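3.2 Road trials of the revised front bumper

The four test cars were hatchbacks from the Tondness pilot line, each fitted with the revised bumper and the lower grille described in Section 2. Camouflage film was left on the hood and doors.

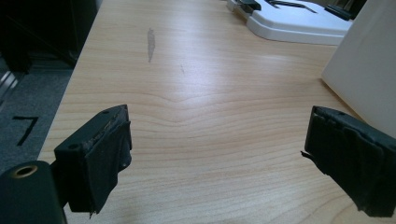

Each car covered the same loop outside Enau, driven in turn by Whitlock and Lunde. A run lasted 30 minutes and was repeated on 7 mornings in December. Coolant temperature was logged at idle and at steady highway speed.
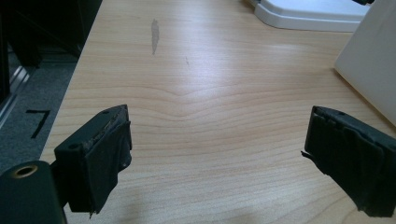
With the old grille, the fan came on during every climb. With the new one it stayed off on the first part of the hill and came on near the top. Figure 4 plots both cases against road speed.

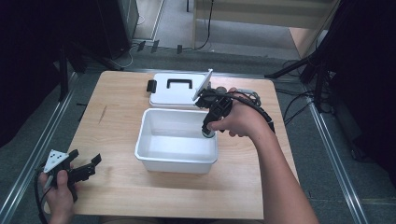
Cabin noise did not change in a way the drivers could hear. One car showed a loose clip at the left fog lamp, and its last run was left out of the averages.

Figure 4. Coolant temperature against road speed, old and new grille, Enau loop.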